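Notes for Session 5: Where Is the Gripper, and When?
Oct 4, 2018

Okay, so last time we got as far as reading gripper width off a file and plotting it, and most of you got a nice wobbly line and went home happy. Today is the part I like best, which is poses. How do we get from a video of a marker to a position and an orientation that a planner can use? There's a bit of math but it's friendly math, I promise, and you've seen nearly all of it in the February course.

Get the Oswood repo up to date before you start (git pull, then rebuild, because the message definitions changed and the old build will complain in a very unhelpful way). The scripts for today are in the folder called session5. If you're still on the Tolport machines, use the second login, the one with the bigger disk.

Three frames to keep straight

I write these on the board every single year and I still mix them up when I'm tired, so write them somewhere you'll see them.

C is the camera frame. Z points out along the view, X goes right, Y goes down. Yes, down. You'll forget that at least once.
M is the marker frame. It sits at the center of the printed square, with Z coming out of the paper toward you.
G is the gripper frame. We put it between the fingertips, because that's the point we care about when something gets picked up.

The detector gives you T_CM, the marker as seen by the camera. What you want is T_CG, and you get there with T_CG = T_CM * T_MG. The last one is fixed. It comes from the drawing of the housing and it lives in a YAML file. If you have several markers on one housing then each gets its own T_MG, and they should all land on the same G. When they don't, believe me, it's the YAML file.

A common slip is multiplying in the other order. The numbers will look plausible! The gripper will seem to move fine as long as you only slide it sideways, and then you rotate the wrist and it swings off into space like it's on a string. If you see that swing, check your order before you check anything else.

Why one square is never quite enough

A single flat square seen nearly head on has a nasty habit. Two different tilts explain the four corners almost equally well, so the solver picks one, and on the next frame picks the other, and your orientation flickers back and forth. We call it the flip, and you'll spot it right away in a plot because it looks like somebody took a comb to your data.
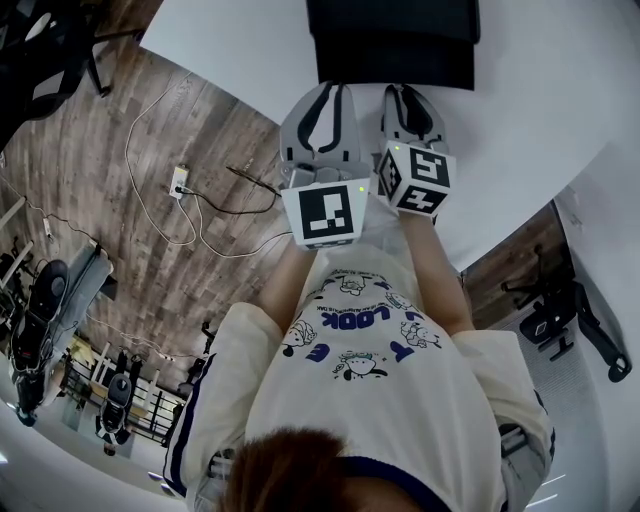 So the fix I want you to try first is the boring one. Take all the corners you can see on one housing, put them all into G coordinates using the YAML file, and solve once for the whole lot. Squares that face different ways pull against each other's mistakes, and the flip mostly goes away. Solving each square alone and averaging the answers is much worse, since a flipped pose averaged with a good pose gives you a third pose that is true of neither. I did that for most of a project once and was very proud of how smooth it looked.

When a face is very foreshortened, its corners get mushy. The script throws out any square whose shortest side is under 20 pixels. You can change that, it's the variable min_side near the top. Go lower and you get more detections and more junk. I'd like you to play with it and see what your own recording can stand.

Time, which is the other half

Every pose has a timestamp, and the camera clock and the gripper clock are two different clocks. They drift. You can have beautiful poses and a beautiful width signal, and if they're shifted against each other the robot learns to close its fingers on air.

We line them up with a little handshake at the start of each recording: open and close both grippers a few times, nice and sharp, where the camera can see them. Then El Ouafi (that's our alignment tool, named after the runner, long story) takes the finger distance from video and the width from the encoder and slides one against the other until they match. It prints the offset in milliseconds. On the sample recording you should get 44. If you get -44, you've swapped the inputs, and welcome to the club.

Please do the handshake slowly enough that it isn't a blur, and don't do it at a perfectly even beat. An even beat matches itself at several offsets and the tool will cheerfully pick the wrong one. Go quick, quick, slow, or whatever you like, I've seen people do the rhythm of a song.

Filling gaps

Markers drop out. A hand turns, the light glances off the paper, something gets in the way. For gaps of up to 5 frames I'm fine with interpolation: straight line for position, slerp for rotation. (Do not interpolate the Euler angles. Please. Plot what happens when yaw crosses 180 and you'll never do it again.) For anything longer, mark the stretch as invalid and leave it alone. The planner in Mirkum knows how to skip invalid stretches, but it has no way of knowing that you made something up.

Check the quaternion signs too before you slerp. q and -q are the same rotation, and if two neighbors have opposite signs you'll go the long way around. One dot product and an if statement takes care of it.

To do before next time

Run detect.py on the sample recording and plot X, Y and Z of G for the left gripper, then the right.
Switch joint solving off (the flag is --single) and plot the orientation again. Find me a flip and write down the frame number.
Run El Ouafi and report the offset.
Break T_MG on purpose by rotating one marker 90 degrees in the YAML file, and write 2 sentences on what the reprojection error does.

Keep your plots, we'll need them for the planning session. Bring a laptop charger too, the outlets by the window are working again.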